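Zwischenbericht Januar: Haus Trulter, Schlafräume und Bettwäsche

An die Projektleitung Clarnska, zu Händen Frau Szalai

Der Stand vorweg: Von den 8 Gästezimmern gelten 4 als fertig. Ich würde das Wort vorerst in Anführungszeichen setzen. Bezogen sind sie, gestrichen auch, aber was unter »bezugsfertig« zu verstehen ist, steht weiterhin nirgends schriftlich. Herr Marchuk versteht darunter etwas anderes als Frau Kumsa, und beide haben ihre Listen abgezeichnet.

Für die Textilien sind bisher 1.578 Euro abgerufen worden. Darin enthalten sind die grünen Laken und Überwürfe, die uns Skikurness als knitterarm verkauft hat. Nach meinem Eindruck legen sie sich genauso in Falten wie die alten, nur fällt es bei der Farbe weniger auf. Eine Nachbestellung halte ich vor dem Frühjahr für verfrüht.

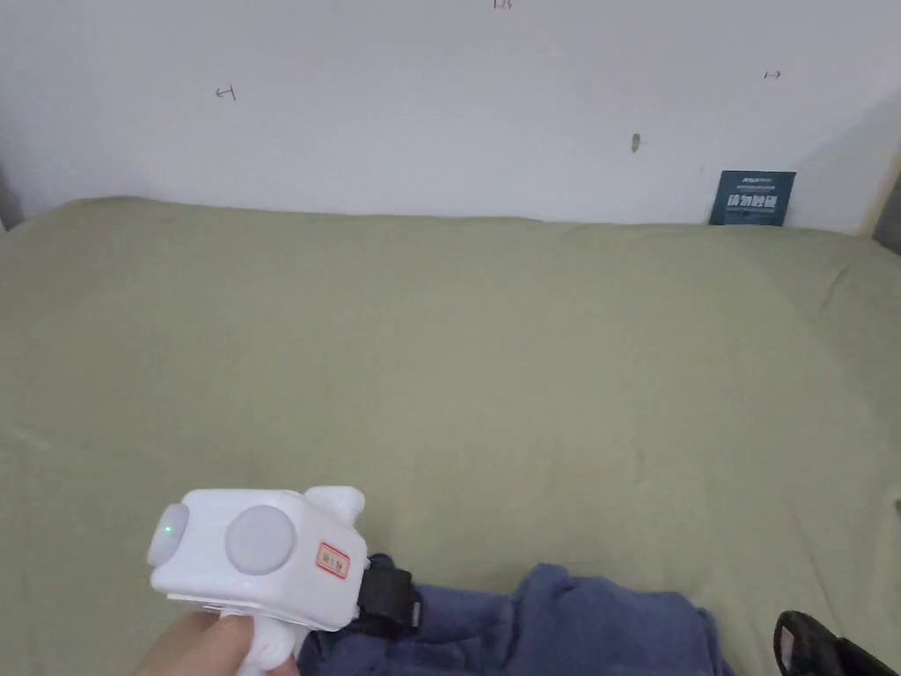 Bei den Wänden bleibt ebenfalls Arbeit. Weiß sind sie, sauber nicht überall: kleine Markierungen, von Hand gezogen, und der eine oder andere dunkle Fleck. Die Malerfirma Lindsay rechnet dafür nahezu 109 Euro je Zimmer. Ein zweites Angebot habe ich angefordert, es liegt noch nicht vor.

Zu den Hinweisschildern »请勿触碰« (bitte nicht berühren): Herr Dmytriv verspricht sich davon, dass fertige Betten bis zur Abnahme unangetastet bleiben. Ob ein kleines Schild, lose an die Wand gelehnt, das leistet, bezweifle ich. Belege für eine Wirkung hat mir bislang keiner vorgelegt.

Die nächste Begehung ist am Donnerstag um 9 Uhr mit Herrn Ghaffari. Die restlichen Mittel bitte ich bis dahin nicht freizugeben.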